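Haka Two-Bin Picking Cell
By Hedvig Backlund
July
14 comments | 30 shares

I've been looking after the Haka cell long enough now that people email me before they read the manual, so I've put everything on one page. If you're thinking of buying one, this is what you get and what it'll ask of you. If you've already got one and it's misbehaving, skip down to the bit on cables, because that's where I'd start every single time.

The Haka is a bench picking cell. You get a tabletop in panels, two sloped bins, the finger gripper with its adapter collar, a cable kit, a set of practice blocks and a box of clamps. You supply the arm. Ours runs on a KUKA and that's what I know, so please don't ask me about anything else (ask Aslak Solberg at Strand, he's had it on other arms and he's much more patient than I am).

People are sometimes surprised that the bins are only clamped down. I was too! I wanted to drill through and bolt them on the first afternoon, and I'm very glad I got talked out of it. We shift our bins all the time, a bit forward for long parts, a bit back when we want more elbow room for the arm, and with clamps it's a 10 minute job including the coffee. Bolts would have turned our tabletop into a colander by now.

What I do insist on is a clamp check before the first run of the day. Give each bin a proper shove at the corners with the arm parked and the cell locked out. If it moves at all, loosen the clamp fully, push the bin back to its mark and do it up again. Don't just add another quarter turn where it sits, or you'll be picking a few millimetres off all morning and blaming the software.

The fingers are the part I love. They're slim enough to go in between pieces that are lying at silly angles, and the linkage gives you a lot of reach for something that size. The trade-off is that they don't like being leaned on. Set your lowest point with a long block lying flat on the bin floor, at walking-pace speed or slower, and leave a little daylight under the fingertip. I use the red and green practice blocks for this and throw them in any old how, then step the arm down over each one. 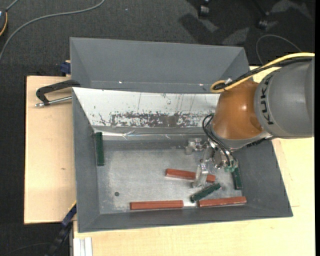

Cables, cables, cables

Almost every fault I get called about is a cable. The gripper leads are thin and they need slack, but they need it in the right spot. Leave a generous loop up near the wrist and tie the bundle there, then take the arm by hand through its furthest reach, both ways, and watch. You're looking for anything that goes tight, rubs on a link or hangs low enough to catch on a bin wall. Move the tie and try again until you're happy. It took me seven goes the first time, and I was pretty grumpy by the end.

Check the little connectors on the gripper while you're there. Power off, press each one home with your thumb and look for a cracked latch. I keep spare leads in the drawer from Amatex, who will sell you singles, which is handy when you only ever break the one.

Wear and cleaning

The bin floors scuff. It's cosmetic and I leave it alone, unless I can feel a ridge with a fingernail, and then it gets a light rub with a fine pad. Wipe the walls down every week or so with a damp cloth - no solvent, please. Märta Holmgren used solvent on hers and spent the rest of the day picking gummy lint out of the corners.

Fingertips come off with a small hex key. Swap them as a pair, always, even if one looks perfect. Then redo your lowest point, because new tips never sit at quite the same height as the old ones.

What's not in the box

Arm, controller, guarding and the safety assessment for your site. The lockout kit is extra as well, and I think that's a bit cheeky.

Ordering

Through Strand in most places, or Rindutico if you want it assembled and set up for you. Encarnación Villanueva handles spares at Rindutico and answers fast. Lead time on complete cells is 30 days at the moment, and fingertips normally ship the same week. Have your collar size ready when you write, it's stamped on the inside face.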